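4. Fitting the seat and lid

Biltolero close-coupled toilets, model 3035. Do section 3 first (pan fixed, water off).

You need: seat and lid set, 2 hinge posts, 2 wing nuts, rubber washers. Keep small parts up off the floor, they roll.

1. Wipe around the two hinge holes. Let it dry.

2. Push a rubber washer onto each post. Flat side down.

3. Drop posts thru the holes. Nuts on from underneath, finger tight only.

4. Set the seat on the posts. Push till it clicks, both sides.

5. Close the lid and look from the front. Seat should follow the rim evenly left and right. If not, slide it over.

6. Hold the seat still, tighten nuts by hand. Quarter turn more, stop.

CAUTION: No wrench or power driver on the wing nuts. Overtightening cracks the pan and a cracked pan is not covered by the Vollstead warranty.

7. Raise the lid all the way. It must stay up by itself for 30 seconds. If it drops foward, posts are too far front. Back to step 5.

8. Check the bumpers under the lid. Press down any that are lifting.

NOTE: Seats from older Prumham sets look alike but the hinge spacing is different. Check the label before you open the bag.

NOTE: Keep the carton until section 6 is finished. Returns need it.

Leave the lid up for the bowl check in section 5.

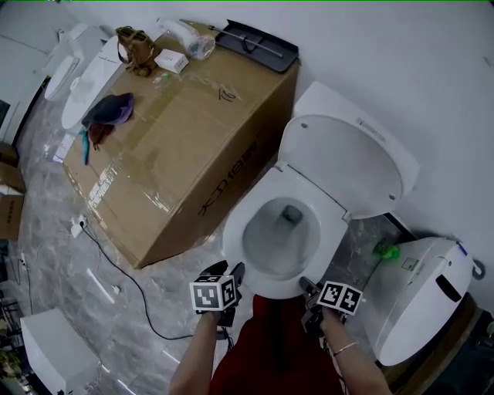 Fig. 4. Lid raised, seat ring down on the rim.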